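2 August 2020

Search this diary Enter keywords

Shoe rack again, all afternoon. I have now been through the Benex log for the task from end to end and want to put the figures down before I lose the thread. The log holds 1,797 attempts. Of those, 1,436 were marked as placed by the scoring script, and the script is generous: it passes any slipper that ends up on a shelf and stays there. A slipper lying on its side passes. So does one pointing at the wall. I would not accept that from a person tidying a hallway, and I don't think it should be accepted from a machine that is supposed to do the same work.

What I care about is the pair. Two slippers side by side, toes out, heels level to within 13 mm. That needs the hand to know where the first one is while it is holding the second, and the second usually hides the first. Lu, which is our name for the planner, handles this by looking before the arm goes in and then trusting what it saw. Reasonable on the lower shelf as long as nothing shifts. Less so on the upper one, where the backboard stops the toe early and the grip slides.
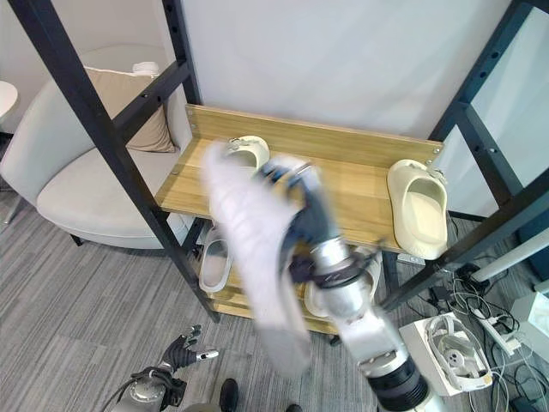 Mirela Bastos wrote back this evening that I was asking the wrong question, that a rack is a solved layout and the test of a household machine is whether it can cope with eleven muddy shoes dropped by a family in a hurry, laces and all. She would sooner see a poor score on that than a good one on slides. She also asked how long a single placement takes, which I had left out of my note to her.

Fair on the second point. The median is 11 seconds from grasp to release, and a person does it without breaking stride. On the first I half agree. Slides are the easy case: one piece, thick sole, no laces, an open toe. I chose them because I wanted the shoe out of the argument, so that what was left was reach and release. If release is bad with a slide it will be worse with a boot. But I have no figures for boots, and until I have them I should stop writing "footwear" in the headings.

Release is the weak part. The fingers open together, and the last one to lose contact drags the heel. Opening them in sequence, thumb last, ought to leave the slipper where it was put.
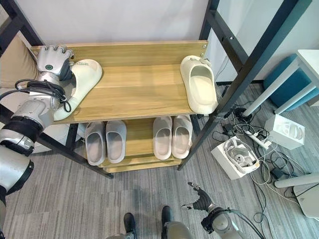
The cost is time, perhaps another second for each placement, and I would pay that. Speed can be bought back later with a better approach path. A crooked shoe has to be picked up again, and the second grasp is always in a worse spot than the first.

Compared the notes from Cirimlow, where they have a similar arm loading trays on a shop floor. Their trays have slots, so the last bit of alignment is done by the tray. I suspect a good deal of what gets called progress in this line is slots. Homes have none – or they have hooks and baskets, which ask for something else again.

My answer for now: sorting known items onto a known shelf, yes, slowly. Keeping a hallway tidy, no.

To do: rescore the log for pairs, write the finger sequence, send Mirela the timing table. Flurnorier want a summary in September and can have the rescored figures, with the old ones beside them. Check whether the wrist cable limits the last few degrees of roll. I keep meaning to measure that.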